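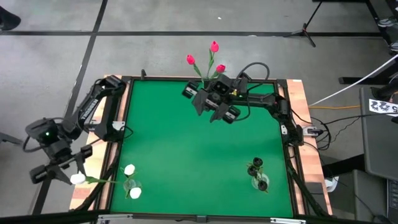

Red tulips at the top, white at lower left, black at lower right. Green table.

Three Vases and a Green Table
Album 236 – Flowers, mostly
Posted July 24, 2023

I have been keeping these flower albums since before I owned a decent vase, and regular visitors will know that my standards for an arrangement are low but firmly held. A flower should be facing somebody. The vase should stand up without help. Anything beyond that I consider showing off.

This album is the color one. Red, white and black is a combination I'd normally associate with playing cards or a restaurant that charges for bread, but on green it behaves itself. The green does a lot of quiet work. Put the same flowers on a beige tablecloth and you have a dentist's waiting room.

Captions run in the order of the album page, opening picture first. The older entries below it are text only until I finish moving the files over from the old site, a job I began in March and have been admiring from a distance ever since.

Opening picture, continued

The tulips are the ones everybody will look at, so let's get them out of the way. One leans left, one stands tall, one hangs back lower on the right. It's every family portrait ever taken. I have spent whole afternoons trying to get three tulips to do that on purpose and ended up with three tulips pointing at the radiator.

The white flowers have a more relaxed attitude to the small glass vase. They are around it, in the way that guests are around a buffet. The one farthest left has got as far as the wooden edge of the table and I respect its ambition.

Black flowers divide people. I put a black bunch on the hall shelf in Vuvstead once and was asked, kindly, who had passed. They do need company, and I think they get it here from their own leaves. Black on its own is a statement. Black with green foliage is a salad with opinions.

Clear glass for the white and for the black, you'll notice. I've come around to clear glass. It hides nothing, which is a nuisance in week two, but a patterned vase always wants to be in the conversation.

From the old pages

The Probert jug
A brown jug from the Probert sale, with a chip on the lip that I turned to the wall for four years. It holds 12 stems if they're friendly. For this one I used yellow daffodils, and they all looked out of the window and ignored me.

Kitchen sill, Tradolville
Parsley in a mustard glass. Somebody wrote in to say parsley isn't a flower. It was going to seed at the time, so technically it was trying.

Tall and regrettable
Gladioli in an umbrella stand. I stand by the idea. The gladioli didn't stand by anything, and the stand is back to umbrellas.

The 260 bowl
Named for the price, in a currency I didn't fully understand when I bought it. It's a lovely wide shallow bowl that will not hold a single upright flower. I float things in it. Mostly I float one rose in it and walk past looking pleased.

Sweet peas, first attempt
Pink, purple, and a sort of apologetic white. They smelled wonderful and lasted about as long as the washing-up. I should have picked them in the morning, as the seed packet says, and as my mother said, and as the second seed packet says.

Sweet peas, second attempt
Picked in the morning. Fine, they were right.

Blue on blue
Cornflowers in a blue enamel mug, on a blue chair. I thought this would be striking. You can find the flowers if you look for the stems.

One stem, Reto
A single white peony in a bottle, on the long table at the house we took in Reto. Everyone who saw it said how elegant. The rest of the bunch was in the sink, where I'd dropped it, but the one stem did look elegant.

Hydrangea, week three
People complain when a flower page only shows them fresh. So, a hydrangea the color of weak tea, in a preserving jar. I liked it better like this and kept it until it began to shed into the butter.

The marmalade year
For one whole summer every vase I used was a marmalade jar. I told people it was a theme. It was a lot of marmalade.

A few things I get asked

How do you get tulips to stand apart? Fewer tulips. I know it hurts, but a big bunch closes ranks and you end up with a red lump. With three you get some air between the heads and each one can have its own bad posture. Cut them to different lengths before you start – nobody's tulips are natural at that height, whatever they tell you.

Where should the vases go on a table? Away from the middle, if there's more than one. Middles are for gravy. I like a vase near the far side and the others in the near corners, so the eye has a bit of a walk. It also leaves a stretch of plain surface between them. I used to fill that with candles and pebbles, and once a ceramic hen. The hen has been retired.

Do the stems all have to be in the vase? I used to say yes, quite sharply. I've since mellowed. A flower lying on a table edge has a pleasantly unfinished look, and if anyone questions it you can say you were just about to put it in.

Where do you find black flowers? The very dark tulips and hellebores are nearer purple when you hold them up to a window, and the catalogs know this perfectly well. I've been caught more than once. Catalog number 717 on my old list was sold as "midnight" and came up the color of beet soup. I grew it again the next year. It was very good beet soup.

What about scent? It doesn't come through on the page, so I've stopped worrying about it here. At the dinner table I'd leave lilies out altogether, unless you dislike the food.

Still to come

The Vuvstead hedge pictures are next, once I've decided which way up two of them go. After that there's a small set of thistles in eggcups that I was proud of at the time. The comments are open, and corrections on plant names are welcome, though please be gentle about the parsley.

Previous album: Seed Heads and Other Leftovers
Next album: Hedges of Vuvstead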